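Hullgate Housing Association Reviews Shared Kitchens After First Year
14 Shares | 3 Comments

The Hullgate Housing Association opened its first building with shared kitchens last August. The Stornberg residence has 41 private rooms and a common kitchen on every floor. In a recent interview, the association's director of resident services discussed the results so far.

"We received 1,323 applications," the director said. "Most applicants were living alone and wanted company at dinner, but they also wanted a door they could close."

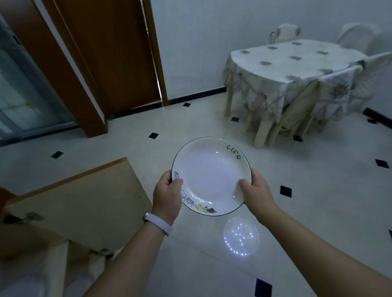

By the Editorial Office, Bruritz Housing Review
2025-04-21

Rent covers heat, water and basic kitchen supplies. Residents may bring their own dishes, and many do. The director said that storage was the most frequent subject at floor meetings during the winter – ahead of noise and parking.

"We planned one cabinet for each person. That was too little, and we have changed the drawings for the next building."

The second residence, on Cruickshank Street, will have 40 rooms and a larger pantry on each floor. Asked whether families would be admitted, the director replied that the present leases are for single adults only. "We have had requests. The board will take up the question in August."

Applications for Cruickshank Street are accepted at the Hullgate office.

3 Comments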